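The Shelf by the Back Door

Mirjam Leitner bought her first protein shaker when she joined the rowing club at 20. By last August the kitchen cupboard was full of them, and the lids had moved to a drawer of their own.

"I'd pull out a bottle and then try four lids," she says. "Usually I gave up and used a glass."

She and her housemate, Ilgın Özkan, cleared the cupboard on a Thursday evening. It took almost 55 minutes. Bottles with cracked spouts or a sour smell went out. The rest were washed, left open overnight to dry and moved to a metal storage rack near the back door, where the gym bags hang.

The two of them follow a few rules now. A shaker goes back on the rack with its own lid on, but never before it has dried. Colors stay together. Powder is kept in the kitchen, away from the draft, and the mixing balls sit in a jar beside the sink.

Özkan wanted the bottles in a single row. Leitner wanted pairs, one a little behind the other, which leaves space at the end for a supplement tub. They went with pairs.

The shelf gets wiped down every 2 weeks. Any new bottle has to replace an old one, a rule Leitner has already broken once.

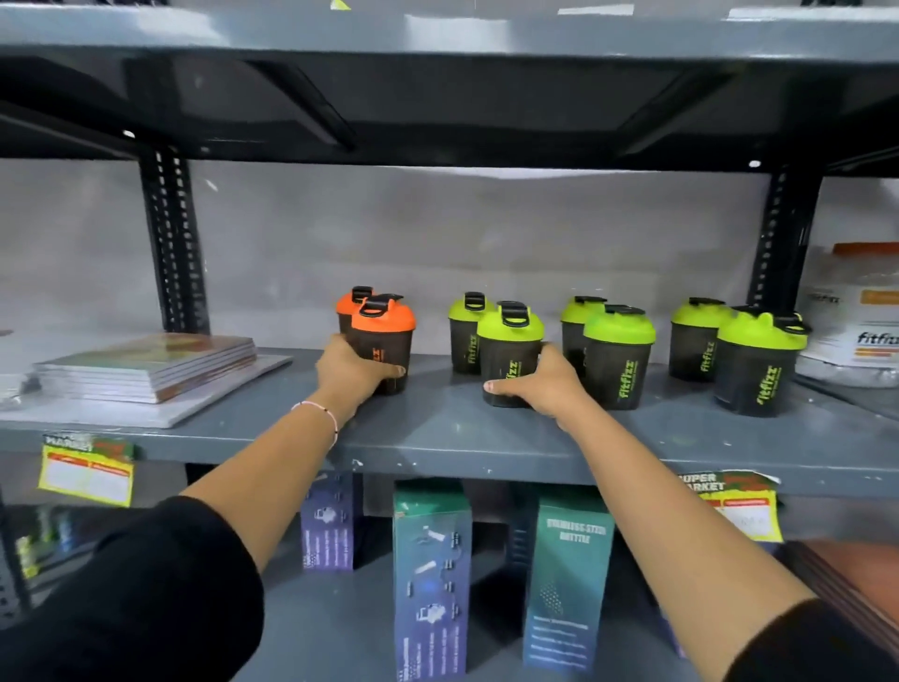
Shakers with orange and lime-green lids, set out in pairs on a gray metal shelf.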